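Home Threads Topics Courts & Police About

Shuzhen Fu
Notes on the Diltby storage unit burglaries, from the May court session

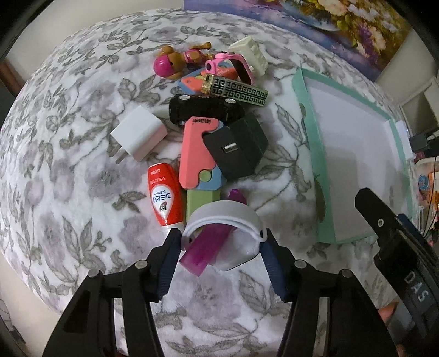 1/ The plea hearing in the Diltby storage case started at 9:30 this morning. One defendant, a 35-year-old man from Drevia. I'm leaving his name out until the judge accepts the plea.

2/ Background for anyone new. Renters at the Hou Street storage lot reported locks cut on 5 units over the winter. The police report lists tools, two bicycles, a sewing machine, coin albums and boxes of household goods.

3/ He was first charged with five counts of burglary and one count of possessing stolen property. Under the agreement filed with the clerk, he pleads guilty to 3 burglary counts. The rest would be dismissed.

4/ The prosecutor told the court the locks were Pritex padlocks, all cut the same way. A bolt cutter was found in the defendant's truck during a traffic stop. The defense did not dispute the stop.

5/ Total items logged by police: 329. That number counts every coin separately, so it sounds bigger than it is. Most of the household goods have gone back to their owners. The coins have not, because two renters are claiming the same albums.

6/ The judge asked the defendant if anyone had promised him anything outside the written agreement. He said no. She asked if he understood he was giving up a trial. He said yes. He spoke quietly and she had him repeat both answers.

7/ One renter gave a statement. She said she had been keeping her mother's things in the unit after the house was sold, and she found out about the break-in from another renter and not from the lot. She asked for restitution to cover the new lock and the missing sewing machine.

8/ Restitution is still open. The defense wants receipts. The prosecutor said many of these items are decades old and there won't be any. The judge told both sides to file something in writing before sentencing.

9/ The judge has not accepted the plea yet. She wants the presentence report first. He stays in the county jail until then. Bond was not changed.

10/ A few people asked about the lot's cameras. The police report says the one facing the back row was not recording. There is no charge connected to that and it did not come up in court today.

11/ Correction to my post from last month: I wrote that two men were arrested. The second man was questioned and released. He has not been charged.

12/ If you rented a unit in the back row and haven't picked up your property, call the Diltby police records desk and have your unit number ready. They are open until 4 p.m. and they do close the window for lunch.

Contact | © Shuzhen Fu | Back to top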